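Sorters and packers wanted, Dernthorpe, July start

Small white cubes, one tray, a lot of putting things where they go. Read on if you have patience and a free morning.

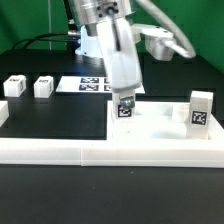 Do I need any experience?
None at all, we train you on your first morning and somebody sits with you until you've got it.

OK so quickly, what this is. We are getting the Bellini block sets ready for schools and we're behind. Sets have to be sorted, checked, put in trays, labeled, boxed. The blocks come to us mixed up, marked and plain together, and they don't go out that way. Need 5 people. Could be you and a friend, apply separately please.

What you'd be doing
Sorting blocks by marker. The patterns look alike at first, you do get used to it
Wiping down, chips and scratches go in the reject bin
Filling trays to the layout sheet (sheet is taped up at every table)
Checking somebody else's tray, and they check yours
Packing. 25 sets to a carton, label on the short side NOT the top, the top gets taped over
Sweeping up at the end, everyone, me included

What we need from you
Decent eyesight, glasses are fine. Hands that don't mind small stuff. Able to sit or stand for a good stretch, you can swap when you like. Reading English well enough to follow the layout sheet. On time. Really, on time, the first hour is when trays get handed out and if you miss it somebody has to stop and set you up.

Lifting is light. Full cartons go on the cart and Faraji Kioko moves them, don't carry them down the stairs yourself.

Hours
Mornings, 8:30 to 12:30. Break in the middle, coffee and tea are there, bring your own snack. We run through July and maybe a bit past it, depends how fast the Isville order goes. If you can only do part of the month say so when you write, we can probbaly work with it.

Pay
Hourly, paid every two weeks. Rate is on the form Rosalinda sends back to you. Training morning is paid same as any other. There's also a $100 bonus if you stay through to the last carton.

Where
Upstairs at the old Grurner building in Dernthorpe, side door, buzzer marked 5. Bus stops across the street. Parking in back is tight, go early or use the street. No elevator I'm afraid, one flight up. If stairs are a problem tell us, Elibariki Muriithi runs a labeling table on the ground floor and there may be a place there.

Wear something comfortable, closed shoes. Long sleeves catch on the trays so roll them up. Phones stay in your bag at the tables. Radio is on, station gets argued over.

How to apply
Email or drop a note at the side door, attention Rosalinda Javier. Put in your name, phone number, which mornings you can't do, and when you could start. No resume needed, a couple of lines is plenty. If you've done anything fiddly before (sewing, model kits, pharmacy counter, whatever) mention it.

Rosalinda calls people back in the afternoon, usually after 3. If you dont hear anything by the end of the week, try again, the inbox is a mess right now.

Questions about the work itself go to Ecaterina Munteanu, same address.

Must be 18 or over.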